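Two Hands and a Drawer: Notes from the Recording Bench

Hello again from the back room at Skokura! A few of you wrote after the February issue to ask what I do all day now that I've stopped soldering things, and the short version is that I put snacks away. Over and over, with two robot arms, while a computer takes notes.

The longer version needs a bit more room, so get yourselves a cup of tea.

We are collecting examples for the project we call Clilano. The idea behind it is an old one and quite simple to say out loud. Nobody on the team writes a list of instructions for opening a drawer. A person drives the arms through the job, every joint movement is saved along with what the cameras saw, and later on a learning system gets the whole pile and has to work out for itself what an arm should do when it sees such-and-such. So the quality of what comes out depends a great deal on the quality of what some human being did at the bench. At the moment that human being is mostly me, and for the other half of the day it is Concetta Colombo, who is much better at it.

You drive by holding a second, smaller pair of arms and moving them about. Where your hands go, the big arms follow. I thought this would be like a video game and it is a lot more like trying to sign your name with somebody else's elbow. There is no feeling in it at all. When the gripper closes on something, your own fingers meet nothing but a little spring, so you have to judge by eye whether you've got hold of the thing or are merely next to it. For the first few days I crushed things. Then I got so nervous about crushing things that I dropped them. Concetta says everybody goes through both stages and that the second lasts longer.

The job this time is a drawer job. There's a teal drawer unit in the middle of the table, there are packets of snacks, and the full run goes: open the drawer, pick up a packet, put it in, close the drawer. We call one go from start to finish a take. A good take has no long pauses in it and no fumbling that we wouldn't want copied, though I'll come back to fumbling because we've changed our minds about it.

You'll notice the wallpaper, too. Violets everywhere! I've grown terribly fond of it. The walls round the bench get a different covering for each batch, so that whatever learns from the takes doesn't decide that drawers only open in front of one particular background. We had a plain grey batch before this and I can't say I miss it. 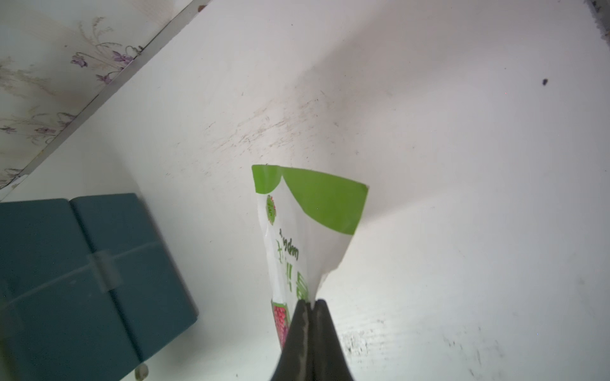 A packet in the jaws, held by its twisted end.

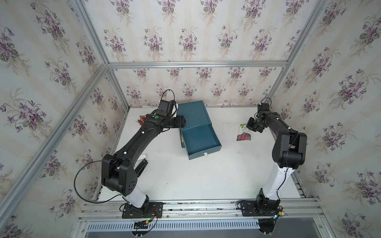
Both arms at the table, with the drawer open.
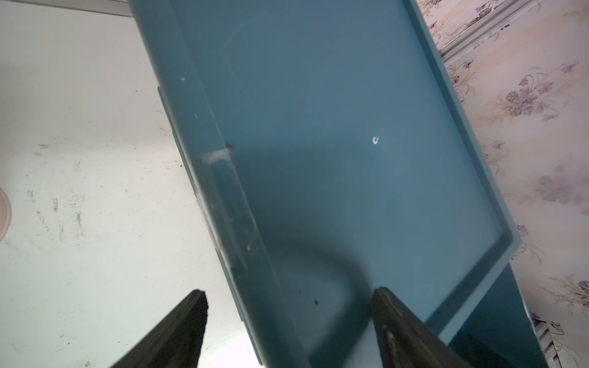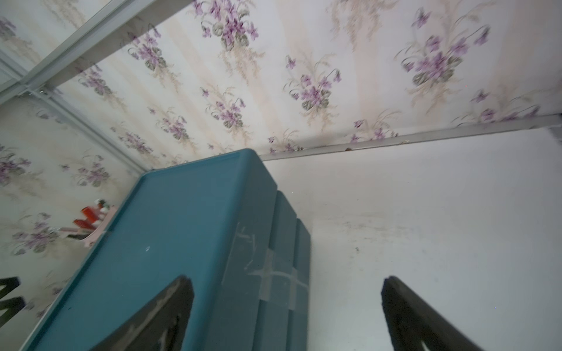 Two more from the wrist, both with the fingers open.

Now, the target. We set ourselves 200 takes for the drawer job, and we're at 123 that have gone through checking. That sounded very healthy to me until Concetta pointed out how many of mine start the same way. I'd got into a habit, you see. Reset the table, put the packet down, and without thinking about it I was putting it down in very nearly the same place and turned the same way, because that was where it was easiest to reach. A person looking at it would think, well, she's tidy. A learning system looking at it would think that is where packets live. Move one a hand's width to the side and it would reach confidently for the spot where the packet ought to have been.

So now we have the cards. It's a very low-tech fix and I'm rather proud of it. We wrote out a stack of cards with starting positions on them, by the wall, near the front, turned sideways, face down, tucked up close to the drawer, and before each take you pull one out and do as it says. Some of them are horrid. There's one that puts the packet just where the drawer wants to come out, so you have to move it first, and I groan every time I turn it over. But the takes from that card are probably worth more than a whole morning of my tidy ones.

Packets, by the way, are a much nastier thing to pick up than you'd expect. We began the year with wooden blocks and I got quite cocky. A block is the same shape when you let go as when you grabbed it. A packet isn't. It crinkles, it slides, it folds over at the top so that the printing vanishes into a crease and it looks like a different object from one second to the next. If you take it in the middle, the ends flop. If you take it near one end, it sticks up like a flag and then you have to think about how that's going to fit in a drawer. I've come round to the view that the end is better if you turn your wrist early, and Concetta prefers the middle, and we've agreed to carry on disagreeing since the system gets to see both.

Then there's the business of the wrist cameras. Each arm has one, and there's another looking at the whole table, and I didn't appreciate until I sat through a checking session how little the wrist ones see at the moment you care most. You come in close to the drawer and suddenly it's a great expanse of teal and your own two fingertips. Where's the handle? Goodness knows. The person driving can lean sideways and peer round the arm, and the system can't, which means I was making decisions using information that it would never have. That was an odd thing to discover about my own work. These days I try not to lean. I keep the screens in front of me and if I can't tell from them what to do next, I back the arm off a little until I can. It makes the takes slower, but what I did and what the cameras saw now belong together.

About fumbling, as promised. We used to throw away any take with a mistake in it. If the packet slipped, that was that, press the pedal and start again. Our friends over at Agbenyega, who have been at this longer than we have, came for a visit and asked why we were binning the useful ones. Their argument was that a robot trained only on perfect runs has never once seen what to do after dropping something. It gets a little bit off course and then it's somewhere it has never been before, with no idea how people get back. So a take where the packet slips, and you stop, open the fingers, come round again and carry on properly, is kept and labelled as a recovery. What we still throw away is dithering. We allow up to 5 recoveries in a session's worth of takes before we stop and ask whether the driver is tired, and in my case the answer is generally yes.

Labelling happens after lunch. We use Foson for it, our own bit of software, which plays all the cameras side by side and lets you mark where each part of the job begins and ends. Reach, grip, lift, place, let go. It sounds dull and parts of it are, but there's a real argument hiding in there about when a grip starts. When the fingers touch? When they stop moving? Concetta and I marked the same batch separately and were miles apart. We've now written the rule on a bit of card stuck to the monitor – a grip starts when the second finger touches – and we've had to go back and redo the early ones, which was two very long afternoons and most of a packet of ginger nuts.

Coming up next, once the drawer job is finished, we're moving on to things with lids. I'm told lids are where having two arms really begins to matter, as one has to hold the bottom still while the other one fiddles. I've tried it a few times for practice and I keep moving both hands at once, the way you would at home, and the whole lot goes skating off across the table.

If any of you have a drawer unit going spare, a different colour and preferably with a different sort of handle, please do get in touch before you take it to the tip. The stiffer and more annoying it is to open, the better. We'd also be glad of anyone who fancies a morning driving the arms. You don't need any experience, and left-handers would be especially welcome as Concetta and I are both right-handed and it shows in the takes. Just reply to this newsletter and I'll find you a slot.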